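Mawar Sopacua
Tue 5 May

Week two with the Urenus arm kit from Furnik. Posting notes as I go, as a few of you asked whether it's worth the money.

Price first. We paid 3629 for the arm, gripper and software licence. Delivery was extra and they don't tell you until the last page.

Setup took me some 3 hours, most of it spent on the licence key. The printed guide is for an older version. Download the new one.

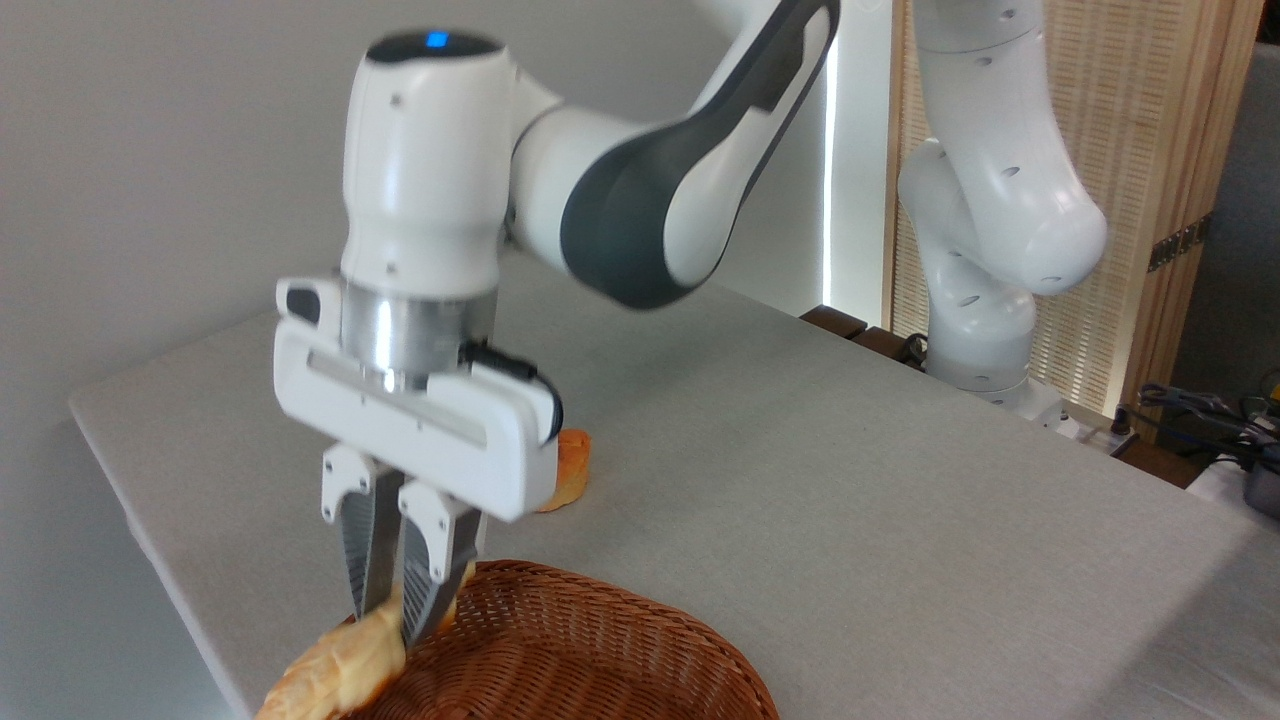

Bread is harder than boxes. The default grip force is set for rigid parts, so turn it down before you try anything soft. The setting is under Tool, then Limits.

Ridged metal fingertips come as standard. I'd want silicone ones for food. Tindall sell a pair that should fit, not tried them yet.

Support replied in two days. Polite, answered half of what I asked.

Wellico's rental deal runs until August if you'd sooner not buy. Will post about cleaning next.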